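Prondton Home & Garden Board > Kitchen Table > Storing fruit and tomatoes together?

mossyporch
Hi all, I have been reading here since April and finally have something to ask. My sister-in-law passed along a big sack of citrus and I have my own little tomatoes coming in by the handful, in three colors because I can never settle on one kind at the nursery. I've got one light green plastic basket that I love and that fits just right on the table, so everything has been going in there together — mandarins, the pomelo, the cherry tomatoes, the whole family. My mother kept her tomatoes on the windowsill and her citrus in the cellar and would not have dreamed of mixing them, and now I hear her voice every time I walk past. Does it matter? I don't want to buy another thing for the kitchen if I can help it. I paid 40 cents for this basket at the Prerkgate rummage sale and I feel it should be allowed to do its job!

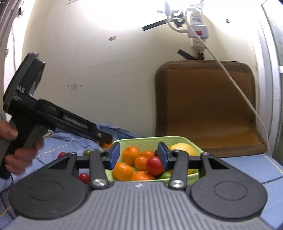

Thiện Lục
I'd take the tomatoes out, myself. A pomelo is a heavy thing and a cherry tomato is a thin-skinned thing, and one bump of the table will settle the matter. Citrus on the bottom of the fridge, tomatoes on a plate on the counter, stem side down. I have done it that way for years and throw away very little.

mossyporch
Thank you, that makes sense about the weight. But do you really put mandarins in the fridge? Mine get eaten so fast I'd be opening the door all day long.

gravyboat528
I'm going to disagree with Thiện a bit (fondly, we have been through this before on the banana thread). If you have people in the house who eat fruit, leave it out where they can see it. My boys would walk past a full fridge drawer for a month, but put the mandarins in a bowl by the door and they're gone by supper. The ones in the fridge keep longer, sure, but they keep longer partly for want of anyone eating them. The tomatoes I agree about, only I don't bother with stem side down on the tiny ones. They roll over anyway and do as they please.

Thiện Lục
Fair enough on the mandarins. Two days' worth on the table and the rest in the cold, how's that for meeting in the middle? I am not budging on the pomelo.

pearl_dandau
Can I ask about the green ones? Mossy, are yours a kind that stays green when ripe, or are they just not there yet? I grew some from a packet my neighbor at the Dandau plots gave me, and I waited three weeks for them to turn red before she told me they never would. I'd been so patient with them, too.

mossyporch
Pearl, I laughed out loud. I lost the tag! I have been going by feel. If it gives a little when I press it, I eat it, and if it's hard as a marble it goes back. So far so good, although a couple were on the sour side.

lindenrow
Hello from a shallow-tray person. I gave up deep baskets a long while ago, after I found something at the bottom of mine that I will not describe before dinnertime. With a tray everything sits in one layer, or close to it, and you can turn each piece over once a day without digging. I line mine with a paper towel and change it when I think of it.

The other thing is washing. Please don't wash it all before you put it out! I know it looks so nice and shiny, but any water that sits where the fruit touches the plastic will find the weak spot. I rinse as I go. The dust on a mandarin never hurt anyone, you're peeling it. 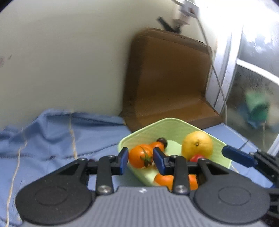
My own habit is to sort by who gets eaten first, and I've been doing it so long that my husband now does it without being told. Soft things go toward the front, and the keepers go toward the back. I'd use up tomatoes well ahead of any citrus, and I would look twice at a little one that has ended up underneath a big one, like the small red tomato tucked under that large yellow fruit. Move it up beside the orange one with the leafy green top still on and you won't forget it. I leave those tops on until I'm ready to slice, by the way. My aunt swore by it, and I've never had the heart to test her.

gravyboat528
Linden, I pull the tops off the minute they come in the house! They poke holes in the neighbors. We may have to agree to differ.

lindenrow
We may! But I'll say that mine don't get poked, as I don't let them touch. There's that tray again.

Thiện Lục
On the subject of lining, a dish towel works better than paper in my opinion. It gives a bit of cushion and goes in the wash with everything else. I use the old Uchida ones with the faded stripe that are too thin now for drying plates.

mossyporch
You are all so kind, and I've learned more than I bargained for. I'm going to move the tomatoes to a plate, keep a few mandarins out and put the rest in the drawer, and the pomelo can have the basket until I work up the courage to peel it. If anyone has a way of getting the thick white part off without making a mess of the whole kitchen, I'm all ears.

pearl_dandau
Score it from top to bottom like you're drawing the lines on a beach ball, then get your thumbs under and pull. Do it over the sink. The skin around each segment is tough too, so peel that back and just eat the inside.

mossyporch
Going to try it tonight after the dishes. Will report back!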